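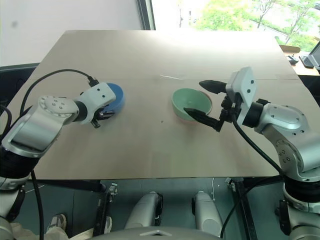
Visit to the Lirnex workshop, Kedcombe

3 May 2022

Our group was given the afternoon at Lirnex, who took over the old seed merchant's building at Kedcombe and now use the upper floor for two-armed robots. We had asked to see one machine properly and hear how it is kept going, and that is what we got. The cell we were shown is called Visetti, after the software that runs it. It spends its days moving bowls and plates on a table.

The set-up is plainer than most of us expected. There is a wooden table on black metal legs or posts, and the robot works at it from one side with an arm coming in from the left and another from the right. Each arm ends in a black two-finger gripper hung below a white wrist. The crockery is ordinary, a green bowl and a blue dish among it. A desk with a laptop stands on the far side, close enough to reach the keyboard without walking round.

We were told the table gave more trouble than the robot in the first months. The robot does not know if somebody has leaned on the table and shifted it, and it will go on reaching for the place where the bowl ought to be. Since January the position has been checked every morning. The arms are sent to 4 points on the tabletop with the fingers closed, and a feeler gauge is slid under the tips at each point. If one is out, the table is moved back to marks on the floor and the check is done again. It took 16 minutes on the day we came, most of it spent waiting for the arms, which move slowly in this mode.

The bowls are a harder job for the gripper than they look. To pick one up, one finger goes down inside the rim and the other stays outside, and then they close. Go too deep and the tip hits the bottom of the bowl. Too shallow and the rim slips out as the arm lifts. Stacked bowls are worse, as two rims close together can both end up between the fingers. The staff reckon that most of their stoppages come from stacks.

Finger pads are the part that wears. They are changed after 400 picks whether they look worn or not. Somebody in our party asked if that was wasteful and the reply was that a pad costs less than a bowl. The old pads go in a jar with the date on a slip of paper, so a bad batch can be traced. Changing a pair is simple enough: stop the arm, open the gripper, take out the screws, wipe the finger, fit the new pad, and then run the touch check again for that arm only.

The cables had the longest discussion. On these arms they run along the outside, with a loop left at the wrist so the joint can turn. The loop has to be long enough for the full twist and short enough not to sweep the table. One side had been re-tied the week before our visit after the cable dragged a plate off the edge. The morning routine now includes turning each wrist fully both ways by hand with the drives off and watching where the loop goes. We were each allowed to try it. The wrist is stiffer than you would think.

Cleaning is a dry cloth for the arms and a damp one for the table. The small lenses on the wrists get a proper lens cloth and nothing else. A smear there shows up as a gripper that misses by the same amount each time, and they once spent a day looking for a fault in a joint before anyone wiped the glass.

Every stoppage is written in a book kept by the laptop. We were shown the latest entry, number 1351, which read "bowl tipped, outer finger high, reset". The book goes to Kaewsai, the firm that services the joints, when they come in for the yearly check. Grease and anything behind a joint cover is left to them. Lirnex staff do the pads, the cables, the lenses and the table, and they were quite firm about where the line falls.

Practical notes for anyone going on the next visit. Parking is at the back and the gate is narrow. The stairs are steep and there is no lift. Flat shoes are asked for, and loose scarves and lanyards have to come off before you go near the table. Tea was provided. Allow longer than the advertised hour and a half, as the questions ran on and we left well after five.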